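Kartha Flip-Lid Gift Box, Dark Green

I've been putting together snack boxes for friends and customers for years, and this is the one I keep ordering more of. It's a plain, dark box with a hinged lid, so there's no loose top to lose under the couch (ask me how I know!). The tray is shallow and takes a small bundle of candy nicely, and the lid stands up on its own while you fiddle with the layout.

I like to start with the bags of gummies and then slide something narrow, like a chocolate bar, down the side.

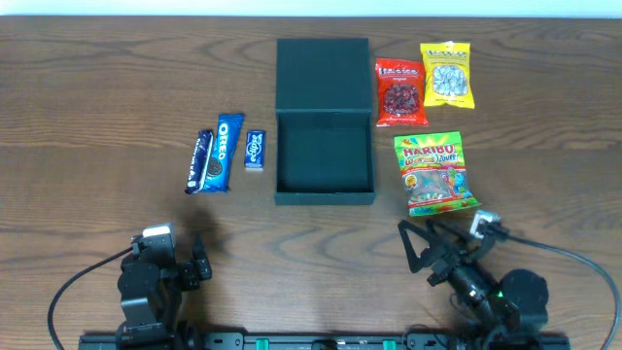
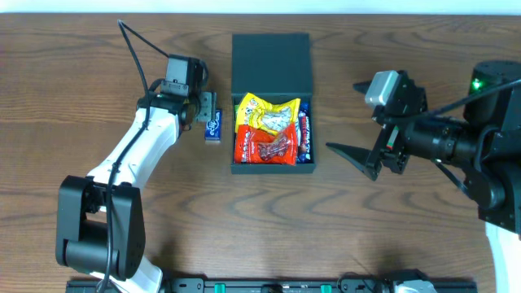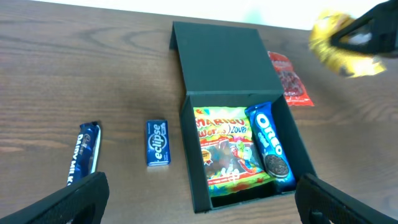
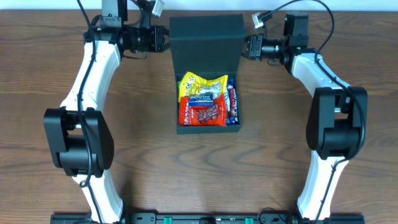 Photos: Revathi Kandasamy for Rinutik

The candy isn't included, sorry! You get the box flat with one sheet of tissue, and it folds up in a minute or so once you've done your first one. Mint tins, Oreo packs, gummy bags, that kind of size is what I'd shop for. If you're thinking big family bags, go up to the Dileo, it's a good bit deeper.

Color note: the green is very dark and in some light it looks almost black, so please don't order it expecting a Christmas green.

Sold in packs of 11, or by the case of 350 if you're doing a wedding or an office party. We have 800 left in the Clilden warehouse and the next delivery is in March.

Ribbon and name tags are on their own page. If you want your logo on the lid, message me before you order and I'll send you a proof.

Price list updated 02/12/2024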